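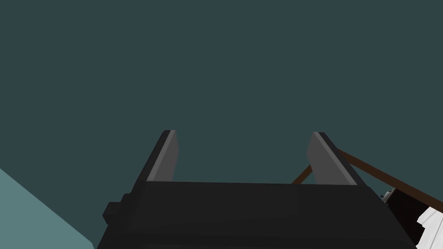
Wrist camera vs. head camera for a two-finger gripper in sim
Simulation and Controllers board

brisley_bench
Posted July 5, 2022
I've been comparing camera placement for a two-arm robot in a simulated apartment. Same gripper on both arms, same controller, nothing changed between runs except which camera I steer from. The scene is the apartment from the Drundura pack with the orange cabinet along one side.

The task is simple. Drive up to the cabinet, pick something small off the top, back away. I did 15 tries from the wrist view and 15 from the head view.

Wrist view: 4 good picks.
Head view: 5 good picks.

So there's almost no difference, and that bothers me. I expected the wrist camera to win easily. From the wrist you get both fingers and the gap between them, but until you are lined up there is very little else to go on. Half the time I'm looking at background color and a corner of something.

From the head you get the whole room but the fingers are small and the body covers a lot of the floor.
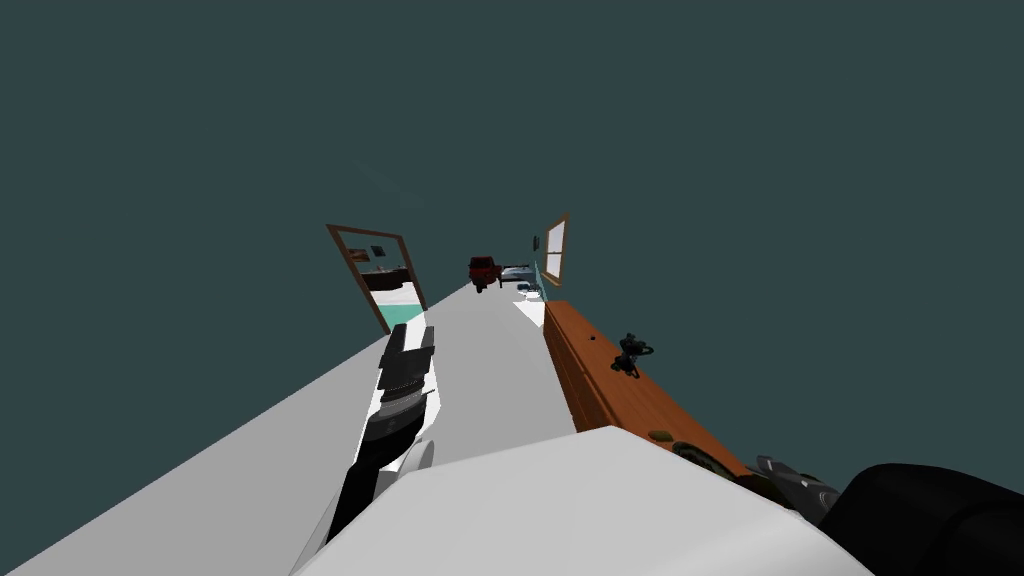
Head view, right gripper near the low end of the cabinet.

The round thing near the right gripper is the one I keep going for. Anyone have a camera setup they like for this?

torque_limit
Reply 1
Your sample is too small to say anything. Four and five out of 15 is the same number. Run more before you change the setup.

Also, which controller? If you're sending joint targets from a gamepad, the camera may not be your problem.

brisley_bench
Reply 2
Cartesian control on the gripper, in the camera frame. Gamepad, yes. Speed is capped low, so I don't think I'm overshooting from going too fast.

meshgrinder
Reply 3
Camera frame is your problem, or part of it. Your head view is tilted hard to one side. If "up" on the stick means up in the picture, you're pushing the gripper off at an angle to the floor every time. Switch to base frame and try again.

kettle_and_cog
Reply 4
I disagree with meshgrinder. I ran camera frame and base frame on the Etstead arm in February and camera frame was easier for everyone who tried it. With base frame you have to keep turning the room around in your head. Fix the tilt and keep the camera frame.

meshgrinder
Reply 5
For a fixed camera, sure. His head camera moves with the body. If the view rolls between approach and grasp, the stick directions change under you halfway through. I'd take base frame over that any day.

kettle_and_cog
Reply 6
Then lock the head once the base stops. That's one line in most controllers.

brisley_bench
Reply 7
The tilt is in the camera mount in my robot file. I copied the mount from an older model and never checked the roll. Every head view has it. Another one, with the gripper open and the base farther from the things I'm trying to line up on:

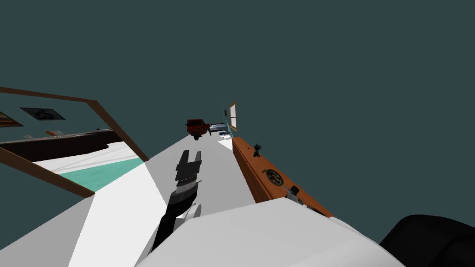

Gripper open, red truck in the distance.

Going straight at the truck should be easy from here and I still drift.

torque_limit
Reply 8
Well, yes, the horizon runs uphill. Correct the roll in the mount before you compare anything. Right now you're testing a bad head camera against a wrist camera and getting a tie, which says the head camera might be a good deal better once it's level.

meshgrinder
Reply 9
Agree with that. And look at your wrist camera while you're in the file. The one in the first picture sits so low behind the housing that the body of the gripper takes up the bottom of the view. Move it up and pitch it toward the fingertips. You want to see what's between the pads, and a bit past them.

padsandpins
Reply 10
Has anyone here tried both views side by side? I used a split screen with the Meléndez controller and it was fine for the approach, but at the grasp I stopped looking at the head view completely. Two views cost me frame rate too. I went back to one view with a button to switch.

kettle_and_cog
Reply 11
Same here — a button is better than split screen. Head view to get close, wrist view for the last part.

torque_limit
Reply 12
I like split screen. You catch the elbow hitting furniture that way, and the wrist view will never show you that.

brisley_bench
Reply 13
OK. Plan for now: fix the roll, raise the wrist camera, bind the view switch to a shoulder button. I'll keep camera frame for the first set and do base frame second, 30 tries each. Does anyone know if the controller reads the camera frame once at startup or every step? The docs don't say.

meshgrinder
Reply 14
Every step in mine. Print the transform while you move the head and you'll know.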